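How to run a gripper demo at an open day (what I learned at ours)

Last June we opened the Rirnlow workshop to visitors for an afternoon, and I was put in charge of the simulator corner. 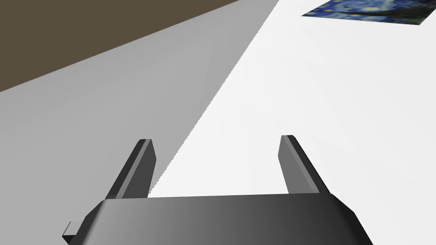
I'd never run a demo before, so I made plenty of mistakes, and I've written up what I'd do next time. We use Rumov for the simulation, but most of this should work with whatever you've got.

First, start with the fingers open and nothing between them. People want to see the grab from the beginning! I kept leaving it halfway through the last go, and everyone asked what they'd missed.

Next, sort out your reset. Ours was buried in a menu (thanks, Ditano plugin) and took ages to find with a queue watching. Put it on one big key, then test that key about a dozen times before the doors open.

Slow the whole thing down too. I set ours to 50 per cent of normal speed and it was much easier to talk over. Go any slower and the small children wander off to find the biscuits.

Let people steer. Give each visitor 2 goes, one to get it wrong and one to have a proper try, then swap. Keep the buttons to left, right, forward, back, up, down and grip, and cover the rest of the keyboard with card.

Save your runs as you go. We'd done almost 3,000 practice grabs in the weeks before, and I loved being able to pull up an old one whenever the live version sulked. Make a folder for the good ones, though – I spent far too long scrolling for mine while a very patient couple waited.

Last job: copy everything off the laptop before you pack up, then unplug the screen.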